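Subject: Re: [pareo-list] Has anyone else gone off the Tikance channel?
Date: December 2024

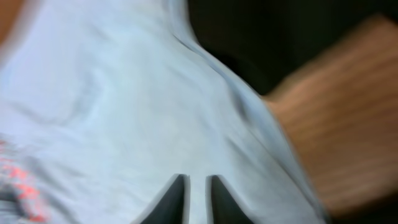 Hello again, everybody, and thank you for all the kind replies to my little grumble in October about celebrity closet tours. I've been following people who are famous for their clothes since long before anyone called it a job, and I still love it, I really do. My favorites were always the slow ones, where somebody holds up a piece of fabric and talks about it for ages, and you get to look at the way it falls. Pale blue cloth with a soft fold running through it, like the one at the top of this message, is the sort of thing I could happily hear about for half an hour!

Now, on to the question from yesterday's digest:

> I unfollowed Tikance last week after four years. It used
> to be gossip and outfits and now every second post is a
> discount code for Plellen. Am I being a grump? Also, is
> the Lã podcast any good? I've seen it mentioned here but
> 36 episodes is a lot to catch up on.

You aren't being a grump, or if you are then you have plenty of company (me, for one). I don't mind a star having a business on the side. Good for them, they can't all live off party invitations forever. What wears me down is when the friendship stories get turned into ads. There was that long tearful video over the summer, the one with the best friend and the birthday trip, and I was completely wrapped up in it, tea going cold and everything, and then out came the Plellen face cream. I felt a bit silly for having got a tissue out.

I haven't unfollowed, mind you. I muted the stories and kept the regular posts, and it's much more pleasant that way. If you go back, try that first.

As for Lã, yes, please give it a go! You don't need all 36. I started at number 17, the one about famous friendship groups and who ends up getting dropped from the group photos, and I never felt lost. The hosts do giggle a lot at the start (skip the first few minutes if that bothers you), but they've clearly done their reading and they aren't mean about anybody, and I can't listen to mean ones while I'm cooking. Episode 30 is good too if you like award show dresses. The one before it is mostly about perfume and I gave up halfway.

Somebody also asked whether we're doing our best-and-worst red carpet vote again this year. I would love to, but my old spreadsheet has gone missing along with my old laptop, so if any of you saved a copy of last year's form, could you send it to me off list? Same categories as before, I think, except we might drop "best airport outfit" as it caused such a lot of bad feeling.

Warm wishes to you all, and stay cozy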